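회사 소개

스테틀리(Stetley)는 사무실용 수납장과 문서·소모품 보관 체계를 설계하고 납품하는 회사입니다. 제작은 브랄비(Bralby) 공장에서, 설계와 현장 실측은 본사 사무실에서 담당합니다. 상시 인원은 설계, 제작 관리, 설치, 사후 관리의 네 개 부서로 나뉘어 있습니다.

취급 범위

당사는 낮은 양문형 수납장, 서랍형 하부장, 벽면 연속장을 취급합니다. 주력은 양문형 수납장이며 제품군 명칭은 갈랑(Galang)입니다. 표준 모듈의 폭은 669mm, 내부 유효 깊이는 549mm입니다. 모듈은 좌우로 연결할 수 있고, 연결부의 상판 처리 방식은 실측 후 도면에 표기합니다. 연결 길이가 2000mm를 넘는 경우에는 바닥 수평을 다시 측정하고 조정 내역을 설치 기록서에 남깁니다. 의자, 책상, 파티션은 취급하지 않습니다.

사무실 내 수납 운용

본사에서도 수납장을 업무에 사용합니다. 상자 단위로 들어오는 물품은 상판 위에서 확인한 다음 내부 선반에 넣습니다. 선반에는 높이가 낮은 상자를 두고, 선반 아래 칸은 부피가 큰 물품이 들어올 때를 위해 비워 둡니다. 비닐 포장은 개봉 전까지 제거하지 않습니다.

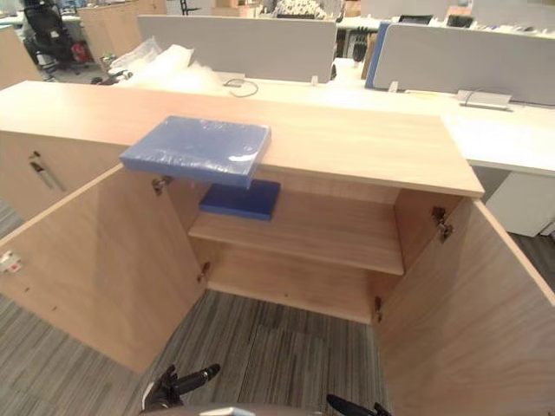
본사 사무실의 양문형 수납장. 상판 위는 비닐 포장 상태의 파란색 상자, 선반 안쪽은 남색 상자.

물품 배치 기준은 다음과 같습니다.

납작한 상자는 눕혀서 보관합니다. 세워 두면 문을 여닫을 때 쓰러질 수 있습니다.
먼저 들어온 상자를 선반 안쪽에, 나중에 들어온 상자를 그 앞이나 옆에 둡니다.
상자가 선반 앞선을 넘지 않도록 합니다. 넘을 경우 문짝 안쪽 면에 닿습니다.
상판은 임시 확인용으로만 사용하며, 퇴근 전 18시까지 비웁니다.
양쪽 문을 모두 연 상태에서 넣고 꺼냅니다. 한쪽만 열고 작업하면 반대쪽 문 모서리에 상자가 걸리는 일이 잦습니다.

이 기준은 사후 관리 담당 루시엔 말레(Lucienne Mallet)가 정리하였고, 납품처에 제공하는 사용 안내서에도 같은 내용이 수록되어 있습니다. 납품처의 물품 규격이 다르면 선반 높이와 함께 기준을 수정하여 제공합니다.

설계 원칙

문짝은 밖으로 크게 열리도록 설계합니다. 개폐각이 작으면 깊은 쪽 물품을 꺼낼 때 상자를 기울여야 하고, 이때 모서리가 옆판을 긁습니다. 경첩은 문을 닫았을 때 외부에서 보이지 않는 매립형을 기본으로 하며 문짝 상부와 하부에 각각 배치합니다. 경첩 조정은 좌우, 전후, 상하 순으로 합니다. 상하 조정을 먼저 하면 좌우 틈이 다시 틀어지는 경우가 있어 순서를 바꾸지 않습니다.
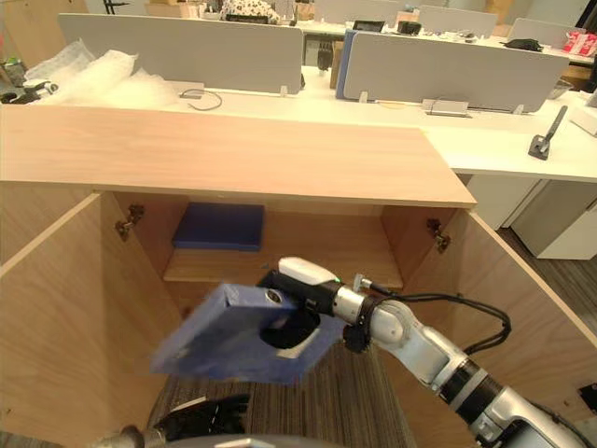
선반은 한 장을 기본으로 합니다. 두 장 이상을 요청하는 경우가 있으나 칸 높이가 낮아져 손이 들어갈 여유가 줄어듭니다. 상자를 잡은 손의 두께까지 포함하여 칸 높이를 산정하고, 여유가 부족하면 선반 추가 대신 모듈 추가를 권합니다. 선반 핀 위치는 다섯 단계이며 출고 시 가운데 단에 맞춥니다. 핀 위치를 변경할 때는 선반 위의 물품을 모두 내린 뒤 네 곳을 같은 단으로 옮겨야 합니다.

마감은 밝은 나뭇결 계열을 표준으로 하고 그 외 색상은 주문 사양으로 처리합니다. 주문 사양은 견본 확인서에 서명을 받은 뒤 제작에 들어갑니다. 같은 색상이라도 생산 시기에 따라 결의 농도 차이가 있으므로 추가 주문 시에는 기존 제품의 출고 번호를 함께 알려 주시기 바랍니다.

담당자

설계: 미나미 야스오(Yasuo Minami)
제작 관리: 펜티 옥사넨(Pentti Oksanen)
설치 및 실측: 시린 응코보(Shireen Ngcobo)
사후 관리: 루시엔 말레(Lucienne Mallet)

실측 및 방문 안내

실측은 사전 예약제로 운영합니다. 신청 시 설치 위치의 폭과 깊이, 콘센트 위치, 보관할 상자의 최대 치수를 기재해 주십시오. 상자 치수가 없으면 선반 높이를 확정할 수 없어 도면 발행이 보류됩니다. 클러네드몬트(Clurnedmont) 지역은 설치팀 일정에 따라 별도로 접수하며, 다음 접수는 10월에 시작합니다.

본사 방문은 오전 10시부터 오후 4시까지 가능합니다. 방문 시 표준 모듈의 문 개폐와 선반 높이를 직접 확인할 수 있습니다. 보관할 상자를 지참하시면 선반에 넣어 치수를 확인해 드립니다.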